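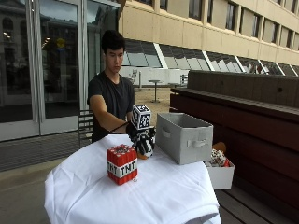

Rozália Kovács objected to comparing the two grippers on grip force at all, on the grounds that soft goods fail on finger placement long before they fail on force. She asked that the objection be entered ahead of the results. It was agreed to keep force in the log and leave it out of the ranking.

Gripper comparison, working meeting
September 2023

1. Previous minutes
Accepted with one correction: the Lerex controller was run on the older firmware in the first series, and the new firmware applies from the second series only.

2. Human reference set
Tullio Caruso reported on the glove demonstrations with the marker cube on the back of the hand. The object set includes soft toys and a block, with a fabric bin on the table. The reference set stands at 900 demonstrations, of which 810 passed the tracking check. Most rejected runs lost the cube pose when the wrist rolled past the point where fewer than two marker faces were readable.

Kovács asked whether outdoor runs were rejected more often than indoor runs. Caruso had not split the figures. Action: Caruso to split by location and circulate.

3. Uvel two-finger gripper
116 trials on the arm. 94 ended with the object released inside the bin. Failures were mainly on plush items picked by a limb or ear, where the fingers closed on loose fabric and the body of the toy swung against the rim. Finger pads to be replaced before the next series. The spare set is the wrong width and has to go back.

4. Lightfoot three-finger gripper
No result to report. The wrist adapter has play in it and trials were stopped during calibration. Caruso proposed shimming the adapter. Kovács preferred a new part and noted that a shim would have to be measured again every time the gripper was swapped. New part to be ordered. Trials to use the same object order as item 3.

5. Controller
The Lerex controller holds the commanded width but reports it late, so the release time in the log trails the release seen on camera. Offset to be measured with the gripper empty and then with a rigid block. Until then, release times are taken from the video.

6. Camera position
Caruso wanted the fixed camera raised to see over the bin wall. Kovács asked for it to stay where it is until the Uvel series is closed. Left as is. A second camera can be added if the Prinura mount is free.

7. Actions
Caruso: location split, adapter order, return of spare pads.
Kovács: controller offset, revised trial sheet with force moved to the notes column.

8. Next meeting
To be set when the adapter arrives.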